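The Rulebook for Picking Up a Shoe

The guideline runs to 21 pages, and the first 7 are about what counts as finished. I know this because I read all of it on a train, which says something about the train.

It comes from Skolteter, a small outfit that writes house rules for people who teach robots to do chores. Its latest, drafted with a test lab called Komorstead and revised in January, covers footwear: storing it, airing it, cleaning it. A household robot learns a good part of this by studying people at it, filmed from head height, and somebody has to decide what the people should do and how they should do it.

You would think that was settled. People have been cleaning shoes for a while. But an early trial of the rules, under the project name Nandano, asked for 200 recordings of one short cleaning job and got back what looked like 200 different jobs. One person scrubbed. Another gave a single pass with a cloth and moved on with their life. A robot fed on that mixture learns mostly that humans can't agree, and it could have picked that up from the news.

So there are rules. Both hands stay in view while they work. The item is held up where the camera can see its surface, even if you would normally do it in your lap while watching television. Anything stuck on gets dealt with by hand, and a cloth is a separate step with its own label — the labeling section is stern about this, and I came away feeling accused.

The best rule is the one on tidying, which tells you not to. Clutter on the floor stays. Chipped furniture stays. The drafters learned this the hard way from a machine trained in spotless rooms, which met its first stray bottle cap and stopped dead for the afternoon.

I have two complaints. The guideline never defines "clean," though it defines "shoe" at some length. And it asks for a steady, natural pace, two things I have never managed at once. The next revision is promised to fix the first. The second is apparently my problem.
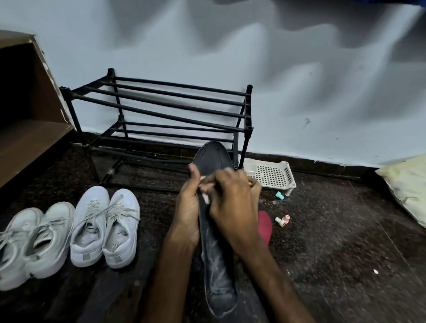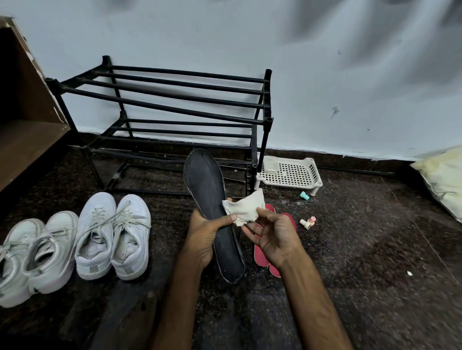
Insole work at floor level, with the shoe rack behind: fingers at a white scrap in the first picture, a cloth in the second.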